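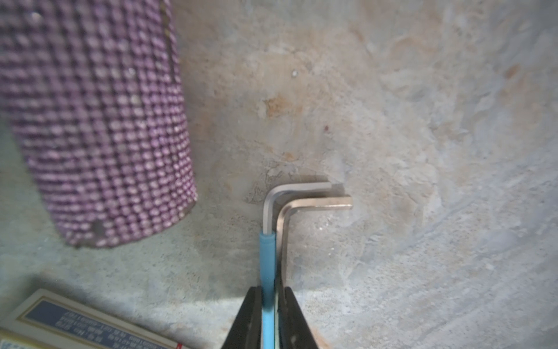
2. Before you order

Read this before the PO goes out. Most late installs are a parts problem.

2.1 Count stations first. One Farosar gripper per station, plus one spare set of fingers for every 2 stations.

2.2 Pick finger type. Narrow tapered fingers for hand tools, hex keys, thin stock. Wide pads for boxes. Pads are sold seperately.

2.3 Check the wrist camera cable. Standard is 24 in. Long reach arms need the 30 in. Not returnable once opened.

2.4 Add mounting hardware. Jurkard plate kit, 13 pieces. Not in the base price.

2.5 Budget line for wear parts. Fingers are consumables, put them under supplies and not capital.

NOTE: Jovlow controllers ship from a different warehouse. Separate freight charge, seperate invoice.

CAUTION: Do not mix Juhász fingers with Farosar jaws. Bolt pattern looks the same, isnt. Voids warranty.

2.6 Get the quote in by February if you want this years pricing. Then go to section 3, Site Prep.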